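### 4.2 Small-town ceremony and who keeps it going

Draft of 24/08/2025, A. Hirvonen. Numbers in this section still need one more pass against the coded sheets.

Our second question was whether the reading of names at a town memorial is something people inherit or something they learn again each time. The interviews point mostly to the second. In Faruvberg the reading has been held every February, and most readers we talked to had no family tie to any name they read. They were asked by a neighbor. Or they signed a sheet at the library. One had moved to town the autumn before and said she agreed because she wanted to know how to pronounce the street names.

The survey went to 877 households and 500 came back usable. Of those, 300 said they had been to the reading at least once. Only 80 had ever read aloud. So a wide ring of listeners and a small ring of readers, which fits what Garcia found for the harbor towns, though there the readers were older and mostly veterans themselves. Ours are not. Mixed ages, several teenagers, two people who read in a second language.

Attendance should not be taken as agreement. Several respondents came every year and disliked the speeches. "I come for the names and leave before the mayor" is close to what four different people told us, in four different wordings. We coded these as *attending, reserved* (see codebook, item 6). Dropping them into the general attending group would of hidden the most interesting split in the data.
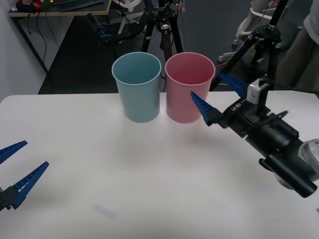
**Figure 3.** Tabletop with teal and pink bins.

The split runs along lines we did not plan for. Age does little. Years in town does some. What matters most is whether a person had ever been asked to do something at the event, even something minor, such as holding the list or handing out candles. Those who had been asked were warmer toward the whole program, speeches included. Direction of cause is unclear and we can't settle it with one wave of data. Friendly people may get asked more. The Hedo follow-up was meant to help with this but had too few repeat respondents, so it is left out here.

A word on silence. The minute of silence comes after the last name, and in interviews people talked about it more than about any other part. Some found it too short. Others described listening to the flagpole rope, a bus, somebody's dog. No one suggested cutting it. Compare the wreath, which a fair number would happily drop. We read this as a preference for the parts of the ceremony that ask something of the crowd, but the interview guide raised silence early on and may have primed people. Worth fixing in the next round.

The Ilex school visits are a partial exception. Pupils there prepare one name each, with a short life behind it, and read it out in class a week before the public event. Teachers reported that pupils who had done this corrected the adults' pronounciation afterward. Small thing, but it came up in three seperate interviews. It suggests knowledge moving from the young to the old, against the usual picture of public memory handed down.

Limits. One town, one school, one season. Non-response was highest in the new apartments by the rail line, where residents are also youngest and least likely to own a local history. We weighted for age and not for housing type, for lack of a reliable base. Readers should treat the 300 figure as a ceiling, people tend to remember going to things they meant to go to. Section 4.3 takes up the speeches.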